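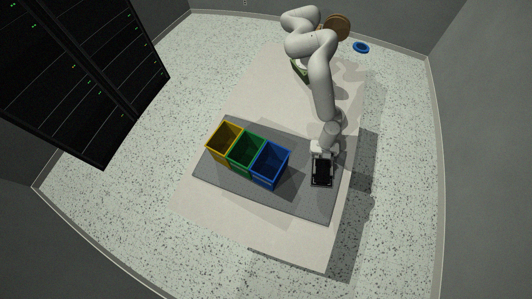

Sorting cell from overhead, with the tray and the three bins.

**Zarkwood repair and returns shop – automation working group**
Minutes, August meeting, Friday

Present: Teresa Calado (chair), Zeeshan Mohmand, Diane Carrier, Razia Hashmi
By phone: Macario Olvera, from item 3
Minutes: Diane Carrier

**1. Last meeting's minutes**

Accepted with one correction. Under item 4, "returns shelf" should read "returns bench."

**2. What we want the machine to do**

Teresa restated the question the group was set up to answer: which of the chores at the end of the repair line could be handed to an arm this year, and which should stay with people. She asked that the discussion stick to this year. The last meeting spent a long time on what may be possible later and left no time for the bench.

The list as it stands:

- emptying part trays and putting the contents into recycle, returns or general
- moving trays between the bench and the fixture
- wiping down the bench at the end of a shift
- breaking down cardboard
- sweeping

Zeeshan said the first two are the only ones he would put money on. The bins don't move, the tray sits in a fixture, and the arm can be told where everything is. Cardboard comes in every size and half of it still has tape and packing slips on it. He has seen demonstrations of machines flattening boxes, but always the same box.

Razia asked for wiping to stay on the list. It takes a person away from the bench at the busiest time of day, and she thinks a simple back-and-forth pass would cover most of it. Zeeshan replied that the pass is easy and the clearing beforehand is the hard part. Screws, labels and cups get left out, and someone would have to pick those up first. Agreed to leave wiping on the list with no date.

Sweeping was dropped. The floor machine from Prurine already does the aisles, and the corners are done by hand on closing.

**3. Sorting cell in simulation**

Macario joined.

Zeeshan went through the layout he has been working on in simulation. The arm is on a fixed base at the far side of the board. Yellow is recycle, green is returns and blue is general, in a row, with the tray to the right of blue.

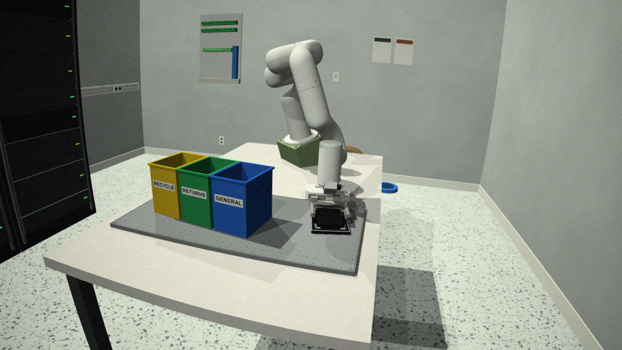 Razia Hashmi asked how the arm would know which bin a part belongs in, because on the line that decision is most of the job and dropping the part in is the quick bit. A cracked housing can be a return or it can be scrap, depending on the paperwork.

Zeeshan agreed that the layout does not answer this. For now he wants the decision made upstream. The technician would scan each part and the arm would follow the scan. Diane pointed out that a technician who is already holding the part and the scanner could drop the part into the bin with about the same effort. There was some discussion of this. Macario said the saving only shows up if parts are scanned in batches and the tray is handed over full, so that nobody stands at the bins.

Other points raised:

- Small parts. Teresa wants to know the smallest thing the fingers can take out of a cell without disturbing the ones next to it. Washers and clips are the worry. Zeeshan will try a range of sizes in simulation but warned that small, light parts are where simulation and the shop tend to disagree.
- Bin order. Diane would like green closest to the tray, as returns are the largest share on most days. Zeeshan has no objection and will compare both orders.
- Full bins. There is no plan yet for what the arm does when a bin is full. Macario suggested it simply stop and call someone. Agreed as a starting point.
- Reach. People need to get at the bins to change them. The arm has to be stopped before anyone does so – this goes in the written procedure whatever else is decided.

**4. Cost**

Macario has a price from Modix for a guard and gate around the bench: $830, not including fitting. He thought this fair. Paracha has been asked to quote for the same thing and has not answered. Teresa does not want to order a guard until the group knows whether there will be an arm behind it.

Razia asked for the cost of staff time to be shown next to the cost of the equipment. Sorting is shared out among the late shift at present and is not recorded separately. She will keep a simple log for four weeks.

**5. Chores at home (brief)**

Macario had been asked by two of the technicians whether any of this means a machine that can unload a dishwasher. His view was no, or not one he would leave alone with the glasses. Teresa asked that this be taken up over lunch.

**6. Actions**

- Zeeshan: run the part sizes and both bin orders, and send results before the next meeting
- Razia: sorting log, late shift, four weeks
- Macario: chase Paracha
- Diane: draft the stop-before-reaching procedure, one page
- Teresa: ask the office whether batch scanning is allowed under the current returns paperwork

Next meeting when the log is complete. Meeting closed at 4:50.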